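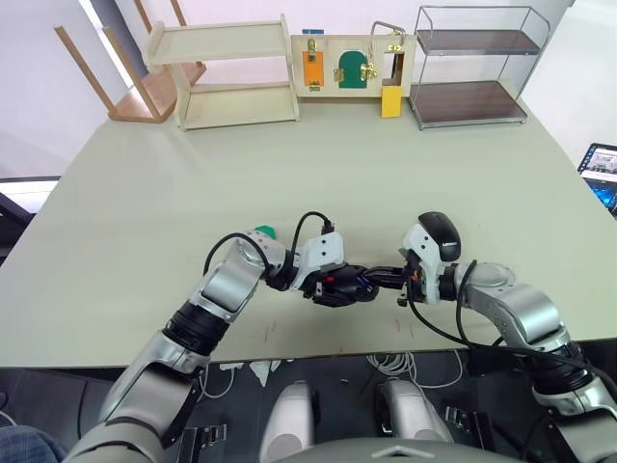
The two arms at the table, grippers practically nose to nose.

I have been promising to write up the Foltis open day since April, and as my sister has now asked twice whether I "ever went to the robot thing," I will get it over with. I went to the robot thing. I drove 17 miles, paid four dollars to park behind a tile showroom, and was handed a sticker with my name spelled wrong.

Foltis has the upstairs of the old Greenwood building. If you grew up here you will remember it as the place that sold band uniforms. The stairs still smell like it. At the top, Hayley Rowbotham was checking people off a list and telling each of us, in the same cheerful tone, please not to lean on anything. There were 16 of us in my group. I believe I was the only one who had come for fun, apart from a boy of nine or so who knew far more than I did and was generous about it.

I had expected something with a cage and a warning light. What I got was a table with two arms reaching over it, silver and white with black joints, and behind it a row of things that could have come out of a preschool: a stool turned upside down, a little cream shelf, one of those busy boards with latches and a green arched door. A computer mouse was perched on the right wrist. I spent a while looking at the mouse when I should have been listening to the introduction.

The introduction was given by Derek Dobson, who has a good voice for it and knows it. He said that people always ask when the robot will do their dishes, and that he would be taking that question last. (He didn't take it at all. We ran over.) His main point was that big strong movements are easy and small fussy ones are hard. A machine can swing a heavy part through the air all day, but ask it to pick up something flat and small off a smooth table and it will make you wait. My knees sympathized.

Then came the demonstrations, which I would describe as suspenseful in the way that watching someone else parallel park is suspenseful. The arms move, they stop, they seem to reconsider. A man beside me kept whispering "go on, go on," as though he had money on it. When a gripper did close on something, we all breathed out together, and one woman clapped and then looked sorry that she had.

Kavitha Lobo ran the part I liked best. She had a laptop that showed what the small camera out by the gripper sees, so you could look at the table from down there between the fingers. Everything is enormous. A button looks like a dinner plate. You also see how scuffed the finger pads get, and I found that reassuring. I have oven mitts in the same condition.

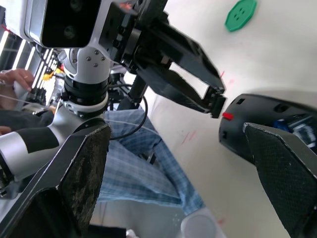
Gripper's-eye view. The green button is up near the top right.

I asked Kavitha how many tries they had done on the small stuff. She said 1240 so far, and that she had 617 she would be willing to show her mother. I wrote both numbers on the back of my sticker, and I am happy to report that I still have the sticker.

The boy asked whether the arms ever bump into each other. Jamie Haworth said "less than they used to," and Derek moved us along to the coffee.

The coffee was fine. The cookies were the thin kind. I got talking with Chelsea Sugden, who handles visitors there, and she said the next open day would have something called Mitach on show. She explained Mitach to me for several minutes and I nodded the whole time. It may be software. If you go, please find out and let me know.

A few practical notes, then, for anyone tempted. Parking is easier on the church side – I learned this on the way out. There is an elevator, but you have to ask for it. Bring a sweater. Kids are welcome and will be treated better than you are. And go to the first session if you can get into it, as the later group was coming up the stairs when we left and I had personally seen the state of the cookie plate.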